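The twenty-minute floor

How one shared room in Lurport gets its carpet back, one bin at a time

It starts with a cup. Somebody has noodles at the desk, the cup goes on the floor "for a sec", and by four in the afternoon there's a tissue next to it, then a can, then you can't roll a chair anywhere. Anyone who has shared a work room knows this. Beige carpet doesn't help. Beige carpet shows everything.

I went to Lurport in September to write about storage. Shelves, baskets, the usual. Came away with pages of notes about bins.

The building is an old one on Escobedo Street, 700 square feet to a floor, and the people in it do a bit of everything in the same room. Laptops, lunch, repairs, meetings. They have no cleaner. What they have is a rule: last hour of the day, the floor gets cleared, and the bin goes to the rubbish. Not the other way round. You don't carry each thing across the room. You take hold of the bin by its rim and bring it with you.
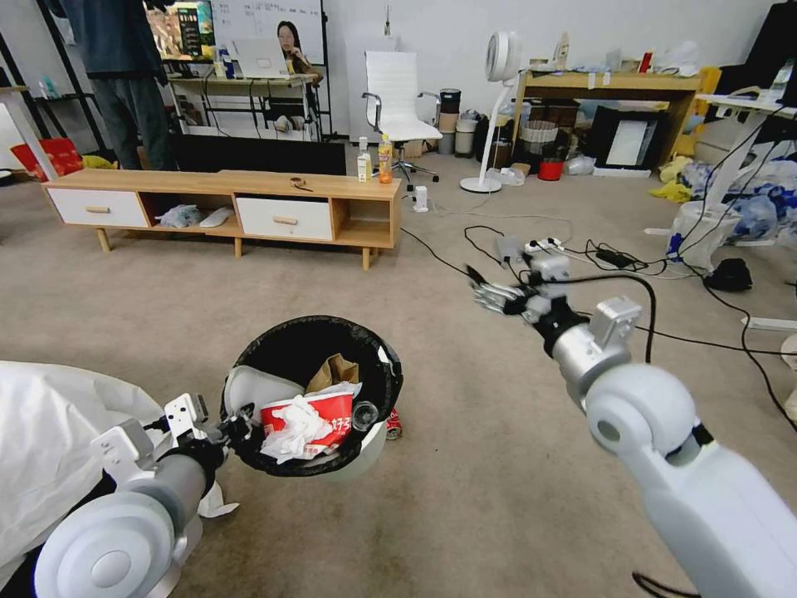

Sounds like nothing. Try it at home though. Most of us keep the bin in a corner and make ten trips, or more likely make three and give up. A small round bin with a black liner, light enough to lift with one hand, leaves the other hand free for picking up. That's the whole trick and it cost them next to nothing. The big pedal bin they had before is in a cupboard now, holding umbrellas.

Size matters more than you'd think. Too big and you won't carry it. Too small and one paper takeaway bag fills the lot. Brown paper bags are the worst offenders, they go in crumpled and spring back up and then everything else just perches on top. Flatten them first. Same with food tubs: nest them, or at least stand them on edge. Noodle cups should be emptied in the sink before they go anywhere near a liner, and I say this as someone who learned it on a bus with a leaking bag.

Bottles and cans are another matter. In Lurport they go out separately, so a drink bottle chucked in the general bin has to be fished out later by some poor soul. The room's answer is a crate by the door. Do people use it? Mostly. Some evenings.

Then there's furniture. Low TV cabinets are lovely things, tapered legs, a couple of drawers, and they're also terrible for tidiness becuase of the open bits. A drawer hides its mess. An open cubby collects slippers, cloths, carrier bags, anything at knee height that somebody didn't fancy dealing with. The fix I liked best came from Skakier, a small furniture shop two doors down, which sells plain felt trays that slide into a cubby like a drawer with no front. You pull out the tray, tip it on a chair, sort it, done. Or there's a scruffier method, one cubby for feet (slippers only) and one for cloths, and anything else found in there goes in the bin or home with its owner.

Flat tops are the same. Put nothing on them and they stay empty for perhaps a day.

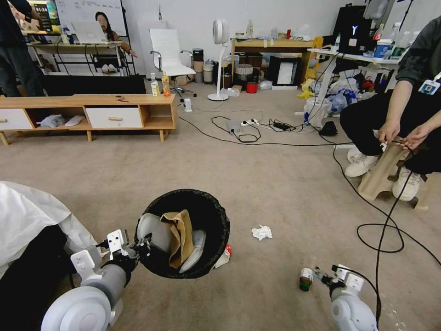 Cables, though. Cables are where a quick tidy goes to die. You can't bin them, you can't really move them while someone's using them, and a tissue caught under a power strip will sit there till Christmas. The advice I got was to leave the cables till last and clear round them first. Small rubbish, then bottles, then chairs pushed in, then leads. Anything still plugged in and being worked on gets left alone. Nobody wants their job unplugged for the sake of a neat carpet.

For the leads that never move, Collura does a fabric cable sleeve that lies flat on carpet and closes with a zip. Comes in grey and a sort of oatmeal. A cheaper way is a shoebox with a slot cut in each end, strip inside, lid on loosely so it doesn't get warm.

And hoover after. Not before, I've seen it done before.

The last thing out is the liner. Tie it, new one in, spares kept flat at the bottom of the bin underneath so you're never hunting for the roll. Then bin back by the table, lights off. They reckon 22 minutes on a bad day and less if lunch was sandwiches.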